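Open afternoon at the Trernness workshop

What a turnout! The Nundar robotics open day filled the Trernness workshop from the moment the doors were unlocked, and by closing time 231 of you had signed the book (plus a fair few small people who couldn't reach it). If you missed it, you missed a treat.

Most visitors made straight for the two-arm bench at the back, where the job of the day was a takeaway cup and a straw. One arm keeps the cup steady, the other deals with the straw. It sounds like nothing at all until you stand there with your coat over your arm, holding your breath on behalf of a machine.
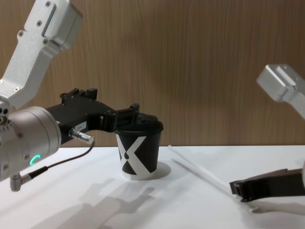
We ran the demonstration every half hour, and several people stayed for a second go, which pleased us no end. Questions came thick and fast. How hard does it squeeze? Does it know what a cup is? Could it do my washing up? (Not yet, sorry.) The best talk of the afternoon was about lids, and how much a light paper cup will put up with before it buckles. Anyone who has carried four teas back to a car park had something to add.

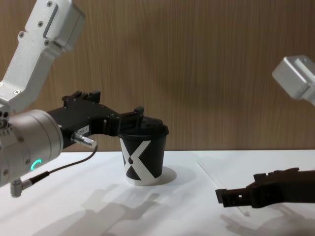
The Hubáček table by the window was busy too, with gear trains to take apart and a hand-cranked arm that the under-tens more or less took over. We'd put out 200 of the little cardboard gripper kits and every last one went, so there are more on order for next time. The folding instructions are on the Nirnby page if yours got squashed on the bus.

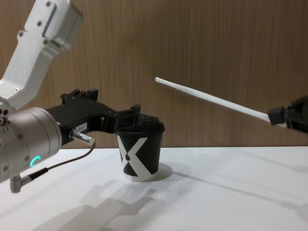

Straws are a lovely test, by the way. They're thin, they're light, and a tiny error at the gripping end becomes a big one at the tip. One of our younger visitors tried it at home with kitchen tongs and sent us a very long message, which is now up on the workshop noticeboard.

The cake stall and the donations bucket came to £1,422 between them, all of it going towards new benches for the evening classes. The next open afternoon is in July, doors at 3, and we'd love a few more hands for setting up.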